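ホーム | 製品一覧 | 保管用品 | ご注文方法 | お問い合わせ

Flornach 部品整理コンテナ 青

端子台やコネクタなど、細かい電装部品の仕分けと一時保管に使うプラスチック製コンテナです。側面にリブを設けてあり、部品を入れたまま持ち上げてもたわみにくい構造です。色は青のみとなります。

品番 3,941
材質 ポリプロピレン
耐荷重 15kg
入数 1箱27個
価格 お見積り

同じ品番どうしで積み重ねができます。空の状態では入れ子にできませんので、保管場所をあらかじめご確認ください。洗浄は中性洗剤と40℃以下のぬるま湯で行ってください。溶剤の使用は避けてください。

仕切り板とふたは別売です。ふたはTremixの旧型コンテナには合いません。旧型をお使いの場合は、ご注文時にその旨をお書き添えください。

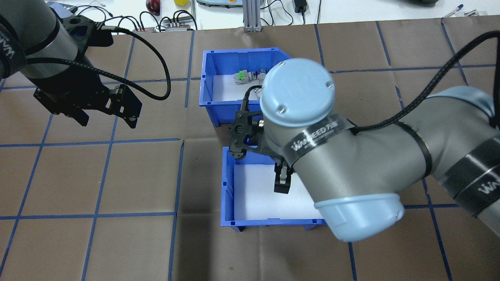

内敷きシートは白を標準としています。コンテナの青い底に直接部品を置くと、黒や灰色の小物は見落としやすくなります。緑と白のコネクタや灰色と赤の部品も、白いシートの上なら輪郭がはっきりします。2個を並べ、片方に部品をまとめ、もう片方を空けておくと、移し替えながらの員数確認に使えます。シートは消耗品扱いで、汚れたら交換してください。コンテナ本体には付属しません。

名入れは10個単位ではなく1箱単位で承ります。印刷位置は短辺の外側です。納期は数量により異なりますので、担当のBlair Buchananまでお問い合わせください。3月以前のお見積りは再発行が必要です。

最終更新日:2024年5月7日

お問い合わせ | © Flornach | ページの先頭へ戻る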